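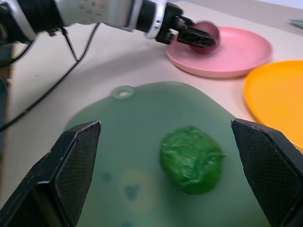 The sorting table at Irden's open day: one arm at the pink plate, the other waiting over the cutting board.

Dušan Ondrejka had been talking for most of the morning when I got to him, and his voice was going. The open day at Irden started at nine on a Monday, an odd choice if you want the public to come, and by eleven the crowd at the kitchen table demo was mostly people with lanyards. He runs the manipulation group there. He offered me a stool, and I asked him why a kitchen.

"Everybody has one," he said. "If I show you a robot putting a gear in a housing, you nod. If I show you a robot moving something onto a plate, you have an opinion."

I had an opinion. The two arms share a table laid out with plates and a cutting board, and the task is to get the right item to the right plate. A child of four would be done before the first arm had finished reaching. I said so, a little more politely than that.

"Yes," Ondrejka said. "A child of four is a very good robot."

He has clearly said that before, so I asked how often the thing fails. He didn't dodge, I'll give him that. On a good day, with the items they have been practicing on, it gets through 135 pickups before someone has to step in. On a bad day they stop at 12. The difference might be the sun coming through the roof windows, or a plate set down a little too near the edge of where the arms can reach.

"So which of those is this morning?" I asked.

"Ask me after lunch."

While we talked, the arms went through their routine. They are slow. There's a pause before each grasp that visitors tend to read as thinking, and I heard a woman behind me tell her colleague that it was "making up its mind." Ondrejka winced when I brought that up. The pause is there because the software plans a short stretch of motion, carries it out, and then looks again. He would like it gone. Visitors, he said, like it better than anything else on the floor.

The program handed out at the door promises "autonomous food handling for the professional kitchen." I read him that line and asked how many professional kitchens have one.

"None."

And when will one?

"Hendriks wants a trial line for packed lunches. That is a conveyor and trays, it is not this table." He rubbed his eyes. "I did not write the program."

Hendriks is the catering supplier that pays for part of the lab, and its people had the front seats for the ten o'clock showing. I wanted to know whether the work they're funding has much to do with the work being shown. He thought about it longer than I expected. The gripping carries over, he said. So does the business of two arms staying out of each other's way, and that took his group most of the past year. Deciding what goes where doesn't carry over at all, and a packing line doesn't need it anyway.

I pushed on the two arms. Why two, if each of them spends so long hanging over the table while the other one works?

"Because later we want one to hold and one to cut. Or one to tilt the bowl. With one arm you end up building clever fixtures for everything, and then you have a factory machine again." For now, he admitted, they mostly take turns. If both reach for the middle of the table, one backs off. It's a rule somebody typed in, and nothing the system learned.

What it did learn came from people. Students sat at the table and steered the arms by hand through the same small jobs, again and again, and each run was saved. They have 3709 of those. I asked if that was a lot.

"For us it was the whole spring. For the problem, no."

I asked what would happen if I took an apple out of my bag and put it on the board. He looked at the bag. I did have an apple, as it happens, and he let me do it, once the arms were stopped and he had checked with the young man at the keyboard. The arm came down on it twice and closed on air the first time. The second time it got hold, lifted the apple a hand's width, and stopped there. Then it stayed stopped. The young man pressed something and I was given my apple back.

"It doesn't have a plate for that," Ondrejka said. "So it did the part it knows."

I found this the most useful minute of the visit, and I wish it had been on the program. The scheduled showings ran eight minutes each and used only what was already on the table. The people from Stotex, who sell warehouse equipment and had come over from Navuvel for the day, saw one of those and left looking impressed. One of them told me by the coffee that he gave it two years. I passed that along.

"Two years to what?" Ondrejka asked.

To kitchens, I supposed.

"He should come and clean the grippers first." He held up his own thumb and finger and rubbed them together. Real food leaves juice and starch on everything, and the textured pads that grip so well are hard to wash. In a kitchen they would have to be washed all the time. His group has a design for a pad that pops off. It pops off during grasps as well.

I asked whether he minds doing these days, with the showings timed to the minute and that line in the program. He said the money for the second arm came out of an open day, so he can't complain too loudly. What he'd change is the ending. Each showing stops on a success, with the operator watching for a good moment to call it. He would let it run until it dropped something.

Has he suggested that?

"In September, for this one. They said they would think about it."

The noon group was already coming in by then, and the young man was setting the plates back on their marks. Ondrejka took a drink of water, put the cap back on the bottle, and got up to say it all again.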